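Re: [fuel-buyers] Penitz fixed price offer, anyone signing?

Quick one before I have to run, will read the rest of the thread tonight.

> We got the Penitz letter in the mail like everybody else. Fixed price
> through the end of the heating season, pay up front, minimum of
> 200 gallons. Last year we went with the floating price and came out
> ahead, but crude has been jumping all over the place this month and
> every storm in the Gulf seems to add a few cents by the weekend.
> Is anyone on the list signing? And does anyone know if Jitberg is
> going to match it?

We signed. Well, signed for the shop, not for the house yet. Reasons, in no order -

The shop tank is the big one. We burned 2,583 gallons last winter, I have the tickets in front of me, and a swing of a few cents is real money at that volume. At the house it's a tank of groceries either way. So if you're only heating a house I wouldn't lose sleep over it. 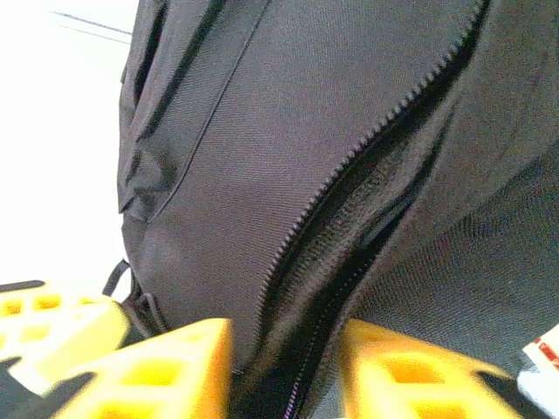

pkd_millroad

Second thing, the letter doesn't say it but the price is only locked on the gallons you prepay. Go over and you're back on the daily price, same as anyone walking in. I asked on the phone and they were perfectly nice about it, but I had to ask. Get the number of gallons in writing. Also ask what happens to gallons you don't use. Penitz told me they carry over as a credit at whatever the price is in spring, so if the market drops you eat the differnce.

Jitberg - called them yesterday at 4:30. No fixed price yet. They said they are waiting to see where the wholesale rack goes after the refineries restart, and they might have something by the end of August. They do have a capped price, 6 cents a gallon for the cap, nonrefundable. I kind of like the cap. You pay for it like insurance and if the price falls you get the lower one. But cash buyers only, no budget plan with it.

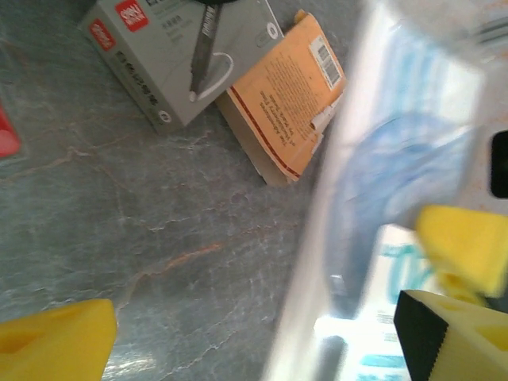
Rizk I would leave out of it this year. Their price looks great on the flyer and then there's a delivery fee, and an enviromental fee, and a fee for a short fill. I added it all up and it came out higher than Penitz on a 200 gallon drop. Maybe it works if you've got a giant tank and always fill it. Doesn't work for most of us.

On the storm question, my two cents and I'm no trader. The production that gets shut in before a storm usually comes back pretty fast. It's the refineries and the docks that take longer, and heating oil cares more about those than about crude. Inventories were fine going in. The other side of it is demand, planes still aren't flying like they were and that leaves a lot of distillate looking for a home. So could go either way. I signed to stop thinking about it.

Oh and whoever asked about the Desel additive, yes we use it, outdoor tank only, never bothered with the basement one.

One more - there are up to 436 addresses on this list now. If even a part of us went to Jitberg with one total gallon number I think they'd sharpen the pencil. Reply off list with your gallons from last season and your zip, no names needed, and I'll add them up and make the call. Need them before they set the fall price.

gotta go, truck's here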